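Les torchons de ma grand-mère

16 mars 2018

Il y a des gens qui héritent d'une maison, moi j'ai hérité d'une armoire à linge. Une vraie, pleine à craquer, avec des draps brodés que je n'ose pas déplier et des torchons, des torchons, des torchons (ma tante en a compté 115, elle est comme ça). Depuis octobre, j'essaie d'y mettre un peu d'ordre, une étagère à la fois, le soir, avec une tisane.

Mamie lavait tout à 90, sans discuter. Les torchons de cuisine passaient ensuite au fer, pliés en trois, puis encore en deux, et gare à celui qui les rangeait dans l'autre sens ! J'ai longtemps trouvé cela un peu fou. Et puis je me surprends maintenant à faire pareil, en écoutant la radio, et je vous assure que ça repose.

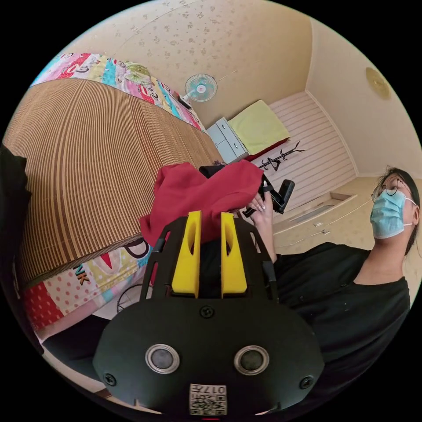
Pour les taches anciennes, j'ai fini par suivre les conseils de Neville Inskip, un voisin anglais qui retape du vieux linge : une nuit dans l'eau tiède avec du percarbonate, un lavage doux à 30, et surtout de la patience. Le lin est revenu presque blanc. Le métis, un peu moins, mais je l'aime bien comme ça, avec son petit air de vieux papier.

Il me reste l'étagère du haut, celle des nappes. Si quelqu'un parmi vous sait ravoir une auréole de vin sur du damassé, je prends toutes les recettes, même les plus bizarres.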